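Home & Table Help › Tableware
3 min read
Posted in May by Kristaps Urbonaitė

Setting a white table with mismatched white dishes: where does the tall cup go?

I have a small white table, 90 cm across, pushed up to the wall. The dishes are all white or nearly white but come from different sets. There is a large plate with a raised rim, a wide shallow bowl that sits on the plate, a small round bowl, and a tall cup with no handle. The cup and the small bowl have a thin dark gray band at the rim. The wide bowl has no band and is slightly blue.

Two problems. First, I do not know where a tall handleless cup belongs when there is also a small side bowl. Second, white dishes on a white top are hard to see in the evening, and my father has already knocked the cup over twice. I would like to avoid a full tablecloth because it slides. The tall cup is from Skirnau and holds 153 ml to the rim, if that matters.

3 replies

Rasmus Siliņa

Cup on the right, above where the knife would be. Small bowl on the left or behind the cup. A handleless cup has no direction, so you only need to set the distance. I use one hand width from the edge of the plate.

For the visibility problem, put something colored under or behind the dishes. A plain runner in green or dark blue is enough. Fix it with two strips of rug tape on the underside and it will not slide.

Gavell

Just buy colored cups. I had white everything for years and gave it all to my sister. Jelura has a gray one that is fine.

Kalniņš

The first reply is mostly right, but I would change the order of work. Place the largest piece first and leave it alone. In your case that is the plate, with the shallow bowl stacked on it. Keep the stack to the left of center if the diner is right-handed and the table is narrow. The tall cup then gets the open area to the right, and the small bowl goes farther back, behind the cup.

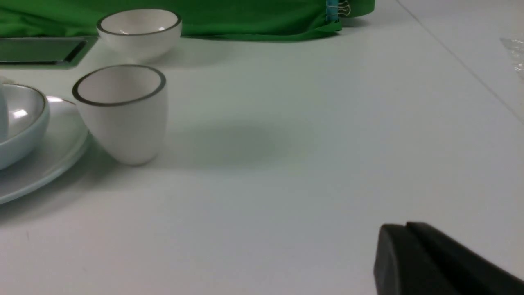
Keep the small bowl far enough back that a hand reaching for it passes beside the cup. On a top of 90 cm you have room for this. With two people facing each other you do not, and the small bowls should go on the outer side of each plate.

On tipping: a tapered cup with a narrow base is less stable than a straight one of the same height, and it is worst when nearly empty and picked up by the rim. Fill it to two thirds and set it down flat. If it still goes over, a thin cork coaster 95 mm wide gives some grip and also marks the position against the white top.

On color: the gray bands are useful. They mark the opening from above, so do not hide them with a folded napkin. The wide bowl has no band, but it sits on the plate and the glossy surface picks up light. Move the lamp to one side instead of directly overhead. You will get a soft shadow next to each piece, and the outlines are much easier to read. A cloth along the back of the table also helps, if you prefer that to a runner.

The blue tint will not match the others under a cool bulb. Under a warm one it is hard to notice.

Kristaps Urbonaitė

Thank you. I moved the lamp and ordered the cork coasters. The runner will wait until I have measured the gap to the wall.

Viewed 1,421 times
Contact | Copyright Home & Table Help | Back to top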